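4.2 Do people really cook more when the counter is clear?

The claim that a tidy kitchen leads to more home cooking turns up in nearly every guide to healthy eating we read for this study, and almost always without a source. 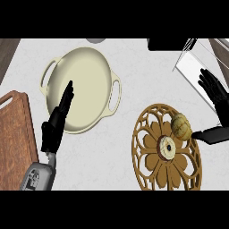

When a source is given, it tends to be one of two things: a survey in which people who cook often also say their kitchens are neat, or a short trial in which a household is helped to clear its kitchen and is then asked, a week later, whether it feels like cooking. Neither tells us much. People who cook often may clear up because they need the space. People who have just spent an afternoon sorting drawers with a stranger are likely to say kind things about it.

Figure 3. Cookware and food on a marble countertop, computer rendering.

We went back to the Prerkach household diaries to see whether anything firmer could be said. The diaries were kept by 2358 adults, each of whom wrote down every evening meal and where the food came from. They also rated the state of their main work surface before starting, on a scale from "no room to put a plate down" to "completely clear." Hoshino has argued that the rating is the weak point of the whole data set, and we agree with her up to a point. Two people in the same home often gave the same counter very different scores. In our reading this is a reason to look at changes within one person's diary and to leave comparisons between people alone.

Compared across people, the usual result appears. Diarists with higher average scores cooked from scratch more often. The earlier Enonov report stopped at this step, and its headline advice (clear the counter and the cooking will follow) rests on it entirely. Once each diarist is compared only with himself or herself, most of the link goes away. On evenings when the counter was clearer than usual for that person, cooking was slightly more common, but the gap was small and depended heavily on how we treated evenings when the diarist was away from home. Leaving those evenings out made it smaller still. Counting them as evenings without cooking brought it back, for the plain reason that a person who is away often left the rating blank, and blanks had been coded as the lowest score. We do not know how many published results share this problem. The coding rule was passed along with the data file, and we only noticed it when a diarist who spent most of July at a relative's house came out as having the worst kitchen in the sample.

Time did much better than tidiness. Diarists recorded when they got home, and those who had at least 90 minutes between arriving and eating cooked far more often than the same people did on shorter evenings, whatever the counter looked like. The pattern held for people living alone and for families, and it held in small kitchens. It is a dull finding. It is also one that a person selling storage boxes has no use for, and we suspect this has something to do with how rarely it is mentioned.

A second claim deserves the same treatment. Several guides say that keeping cookware out in view acts as a prompt, so that a pan left on the counter gets used while a pan in a cupboard does not. This sits awkwardly beside the advice to clear the counter, yet the two are often given on the same page. The Niazi trial is the one most often cited in support. In that trial, 16 households were asked to leave one pan out at all times, and pan use went up. There was no comparison group. The households were also given the pan, which was new, and they knew that its use was being tracked. We would expect people to try out a new pan under those conditions wherever it was kept. A follow-up might have settled the matter, but we could find no sign that one was carried out.

The diaries allow only a rough check. One page asked which items were stored in the open, and it was filled in at the beginning and at the end of the diary period. Among people whose answers changed in between, those who had moved their cookware into view did not cook more often at the end than at the start. Few diarists changed their answers, so a modest effect could easily have been missed. We report the check because the opposite result would surely have been reported, and we think readers should see both kinds.

Fruit is a partial exception. Diarists who wrote that fruit was out on the counter ate more of it that evening, even compared with their own other evenings. The simplest explanation is still that they had fruit in the house. When we limited the comparison to evenings on which fruit was recorded as being somewhere in the kitchen, in view or not, a difference remained, though a much weaker one. Fruit in the refrigerator was probably forgotten by the person filling in the form as well as by the person looking for a snack, and the diaries cannot separate the two. The Zasell group treats this as evidence that visibility drives eating. We would call it unresolved.

None of this shows that a clear counter is useless. Many diarists wrote in the margins that they disliked starting dinner among the breakfast dishes, and we have no reason to doubt them. Our complaint is with the step from that feeling to a firm rule about behavior, and with the habit of citing the same two weak studies for it. A trial that assigned households by chance, ran for a full season, and counted meals without asking about mood would be fairly cheap to do. Until there is one, the advice should be given as a matter of taste. Section 4.3 turns to shopping lists, where the diary record is more complete and the blank entries were coded separately from the start.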